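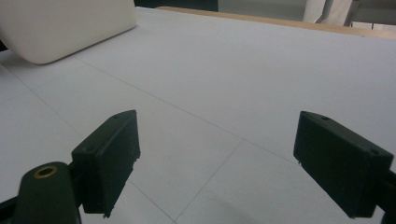
Home & Furniture > Tables and Worktops > Cleaning and Care

Is a "sealing treatment" on a white table worth paying for?

Posted by Dale Lévesque

We bought a white dining table from Draltoretti in April. It cost £355, which was already more than I wanted to spend. At the till the salesman tried to add a surface protection plan, and since then I've had two emails and a phone call offering me the same thing at a "reduced" price of £43. They say the top needs sealing with something called Trokell or it will go yellow and soak up stains, and that it's best done in the first few months.

I asked what the top was made of and why it would soak anything up, and the woman on the phone said she'd have to get back to me. She hasn't. The care leaflet says "wipe with a damp cloth" and nothing at all about sealing.

I'm suspicious of anything that only becomes necessary once you've said no to it. On the other hand we eat a lot of curry, and my mother's old white table did go a nasty cream colour in the end, though it stood in a bay window for years and she smoked. Has anyone paid for this and been able to tell the difference? And would skipping it affect the ordinary guarantee?

Yaman

Short version: keep your money until they put something in writing.

Long version. Whether a top needs sealing depends on what it is. Bare or oiled wood, yes, it needs something on it. Some natural stone, yes. A factory-finished white top, painted or lacquered or covered in laminate, already has a finish, and whatever gets wiped over it afterwards is mostly sitting on the surface until you wash it off. I can't tell you which yours is and I wouldn't trust anyone who claims to know from a phone call.

Yellowing is a separate matter. It usually comes from sunlight, heat or smoke, or from the finish itself getting old. I'd want to see some evidence before I believed that a wipe-on product stops any of those. Your mother's table had two of them going at once.

Turmeric is the real enemy. Get it up straight away with washing-up liquid and warm water. If a faint yellow mark is left, it often fades in daylight over a few days, so don't go at it with a scouring pad. I did that on a kitchen worktop and the dull patch has outlasted any curry stain I ever made. The same goes for cream cleaners and those white sponge blocks – they are mild abrasives, whatever the packet says.

On the guarantee, email the shop and ask three things:

What is the top made of, and how is it finished?
Does the guarantee depend on buying the treatment?
What exactly does the £43 plan pay out for, and what does it leave out?

Read the last bit slowly. The plan I was once offered excluded "gradual discolouration", so it left out the very thing the salesman had been frightening me with.

grusimero

had mine done, looks fine, cant say if it would of looked fine anyway

PlainPine20

Agree with most of what Yaman says but I'd add a couple of things.

Try any cleaner on the underside first, or on the edge that faces the wall. If there's a spare leaf that lives in a cupboard, don't leave it there all year, or you may find it no longer matches the rest.

Mats under hot dishes, obviously. Also watch newspapers and cheap printed paper napkins. A damp one left overnight put blue ink on ours and it took surgical spirit on a cotton bud to shift it, a bit at a time. I wouldn't try that on anything painted without testing it.

I'm less sure about the daylight trick for turmeric. It worked for me on a tablecloth and did nothing I could see on a plastic chopping board.

As for "best done in the first few months", I'd ask them what happens in the month after that. I never got an answer to that one from my shop either, and they stopped ringing.

Dale Lévesque

Thanks, all. I've sent the shop Yaman's three questions and asked them to take my number off their list. The reply so far is an automatic one with a link to buy the plan.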